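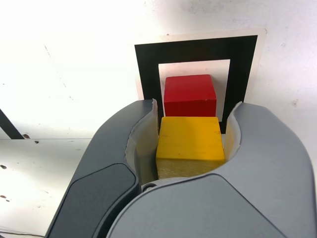
Nornico Kids, Issue 2, page 3

5/11/24
By the Nornico Kids science desk

I got to spend a whole morning at the Kadwood open day, and I went straight to the robot room. (Okay, I went to the snack table first. Then the robot room!) The demonstration I wanted to see was called Putar, and its job is one you probably did when you were very small: stacking blocks.

The blocks are red, yellow and green, and they sit on a big white table. There's also a square marked out in black tape, and that's where the tower is supposed to go. So the robot has to reach for a block, close its two fingers on it, lift it, carry it over to the square and let go at just the right height. Easy for you. For a robot arm, every bit of that has to be worked out. 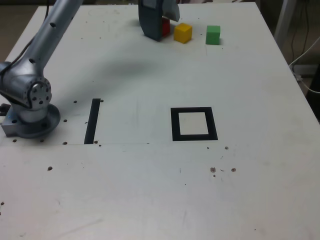 How does a robot know where a block is?

It needs some kind of sensor, and very often that's a camera. A computer looks for patches of color and for edges, works out where they are on the table, and turns that into directions for the arm's joints.

The joints are the part I liked best. Put your hand on your shoulder, then your elbow, then your wrist. Those are your joints, and when you reach for a glass of milk they all move together without you thinking about it. A robot arm has joints too, with a motor to turn each one, and the computer has to tell every motor how far to go. If one is off by even a little, the fingers end up next to the block instead of around it.

Then there's squeezing. Squeeze too softly and the block slips out, but squeeze too hard and you could crush something — not a wooden block, maybe, but think of an egg or a ripe peach! 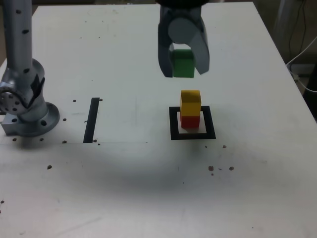

Stacking gets harder as you go up, too. The first block has a whole table to sit on. The next one only has the top of another block, and if it's put down crooked, the one after that has an even worse place to land. Try it at home with your eyes half closed and you'll see what I mean.

The sign by the door said the team had practiced with roughly 400 towers since February. I asked if that got boring and was told that the crashes are the useful ones, which made me feel better about my own block towers.

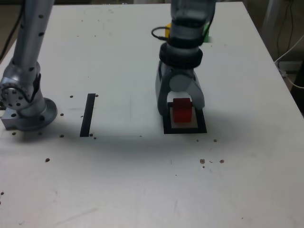

Robin Ishida, Staff Writer and Chief Question Asker

If you'd like to try being a robot, grab a friend and three blocks. One of you closes your eyes and is the arm. The other is the computer and can only say things like "left a little," "down," "close" and "open." No touching, no pointing. My best try was a tower of two, and then I knocked it over with my sleeve.

Next issue I'm going back to Kadwood to find out how robots learn to carry things that wobble. Send me your questions before then, and I'll bring as many as I can fit in my notebook.

We use cookies to remember your settings. Ask a grown-up before you click Accept. Manage cookies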